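# About Witar

Witar makes and supports small gripping kits for benches where people sort, pack and test things by hand. We sell one main kit, we fit it, and we train the staff who are going to run it.

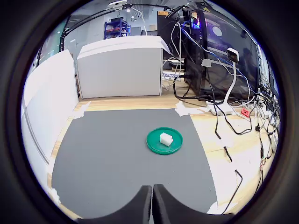
Chathurika Cassim wrote to us after her first month with the kit that she had expected the arm to be the hard part, and it was the table that took her the longest. Once she had decided where the dishes went and stuck to it, she said, the rest was quick. We have put her remark near the top of this page as most new customers ask about the arm first and the table second.

## What we do

The Witar bench kit is a two-finger gripper with a wide-angle camera mounted behind the fingers, a controller and the software to run both. It is meant for light, repeated jobs: taking a small part out of a dish, moving it to another dish, setting it down the right way round. It will not lift heavy goods and it is not fast. A trained person will beat it over ten minutes. Over a full shift the two come out closer, and the person can be doing something else.

The work in our own workshop is mostly trials. A customer sends us a box of parts and tells us what should happen to them. We set out a mat and a dish, put a part or a plain block in it, and try the pick from as many angles as we can think of. A small white block in a green dish is a good early test. The edges show up well against the colour, and turning the block a little between tries tells us how the fingers cope when it doesn't sit square to them.

We tape our mats down at the corners. We suggest you do the same, at least until you have settled on a layout. A mat that creeps to one side over a morning will spoil a set of results and it can take a long time to work out why.

## How we started

Witar began as a repair bench in Morholm. We mended lab stirrers, label printers and weighing scales, and later the small robot arms that some of our customers had bought and could not keep running. The arms were usually sound. The trouble was in the fingers, the cables or the settings, and often the firm that sold the arm had no one to send.

Mitali Roy drew the first set of fingers for a seed-testing firm called Amarasinghe, which needed sample pots moved from a tray to a scale. That set had flat tips and dropped a good many pots. The present fingers are the fourth design, with a curved upper edge. Amarasinghe still uses the kit and has since bought a second.

There are 20 of us now. Most of the team work in Morholm, and the fitting crew is based at Prallwood, where we keep the spares.

## What comes with the kit

- The gripper, with 3 spare pairs of finger tips
- The camera and its mount
- The controller and power supply
- A dark grey mat and a pack of shallow dishes
- Cables, labelled at both ends
- A printed handbook

The computer is not included. Many customers already have one that will do, and we will tell you before you order if yours won't.

## Trials and fitting

A trial costs nothing if your parts fit in a shoebox. Send us about 80 of them, including a few bad ones, and a note of what you want done. We reply with a short written report and the video from the camera. If we think the job is better done by hand or by a simple feeder, the report will say so.

Fitting takes a day. We need a steady table, two sockets and someone who knows the job. Training is done at your own bench with your own parts, and we come back after 4 weeks to go through any questions. Please keep a list.

## Support

Support is by telephone and email, and is answered by the people who build the kits. Spare tips and cables are sent from Prallwood. The workshop closes for the last two weeks of July each year, and orders placed then go out when we reopen.

Visitors are welcome at Morholm by appointment. Bring a few parts with you if you can.

Page last updated November 24, 2020.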